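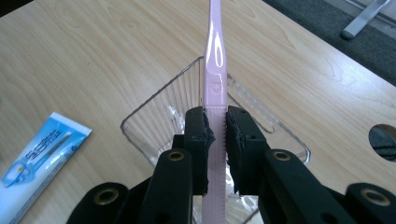
Most of what a resident keeps at the bathroom sink is plastic, and most of it gets put away badly. In this unit of the Housekeeping and Room Care course we deal with the small items: toothbrushes, toothpaste, rinse cups, combs, soap. They take up very little space, and they account for a large share of the complaints we hear at the Ferdale residence. Start with the toothbrush. A glossy pale pink handle with a slim neck is easy to wipe along most of its length, but look lower down, where there are fine ridges and a row of small grip bumps along one edge. Residue collects in places like that. The same goes for a molded logo. When you clean a handle, run the cloth down the smooth part once and then spend your time on the ridges.

Unit 4. The sink set: cleaning and putting away

What you need for this session
Two clean cloths, one damp and one dry
A soft nail brush kept for this job only
Dish soap and warm water
The Kaplan checklist (handed out in Unit 1)
Your own name label for the tray

Background

The Zunanstead building has 125 rooms with a private sink. Each room gets a sink set when a resident moves in, and the set is replaced on request. Last year the store room handed out 2,231 replacement items, nearly all of them toothbrushes and cups. A good number of these replaced things that were only dirty or had rolled behind the cabinet. The store room budget allows for 2,000 items, so the overrun came out of the linen money.

The order of work

Always clear the surface first. Move everything off the counter to a table or tray, wipe the counter, and let it dry before anything goes back. Students tend to lift one item, wipe under it and set it down again. This leaves a ring under the cup and a smear under the tube, and it takes longer.

Then clean the items in this order: cup, toothbrush handle, toothpaste tube. The cup goes first because it needs time to dry upside down.

Cups

We see two types. Plain cups with flat walls can be washed with a cloth. Fluted cups, with thin upright ridges in the plastic, need the nail brush. Brush along the ridges, from base to rim. Clear plastic shows every water spot, so dry the outside by hand after rinsing. Do not use scouring pads on either type. They scratch the plastic and the cup looks cloudy from then on.

Check the rim with a finger. A cup with a chipped or split rim goes in the discard bin, and you write it on the checklist.

Toothbrushes

Handle the brush by the lower part of the handle. Keep your fingers and the cloth away from the bristles. Rinse the head under running water, shake it twice over the sink, and stand the brush head up in the dry cup. One brush to a cup. In shared rooms there are two cups, and the brushes never touch.

Never swap or throw out a resident's brush without asking, even if it is worn. Note it and tell the floor lead.

Practice table

For the exercise, work on a bare table with a light top. Set the cup toward the back and leave the front clear for your hands. 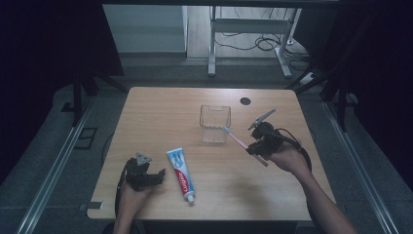
Practice table with the clear cup toward the back and a tube of Colgate lying flat.

A tube left lying at an angle like this is how you will usually find it in a room. Wipe the tube from the crimped end down to the cap, finish with the cap itself, and close it fully. If there is dried paste under a flip cap, open the cap and clean the opening with a corner of the damp cloth. Then put the tube beside the cup with the label facing out. Residents with poor eyesight find it by the color of the label, so facing it the same way each day matters to them.

Do not squeeze or roll up a tube to make it look neat. Some residents have their own way of using it and do not want it changed.

Putting back

Cup to the left of the faucet, a hand's width from the edge. Tube next to the cup. Soap dish on the right. If the resident has a different arrangement, keep theirs – the checklist has a line for this. In rooms with the narrow Kodard shelf, the tube lies flat along the back and the cup stands at the end nearest the mirror.

Before the next session

Do the full order of work at home at your own sink and write down how long it took. Bring the time with you, along with one thing you found hard to clean. Read the pages on mirrors and faucets in the course folder. Practical work starts at 9:30 and cloths will be provided.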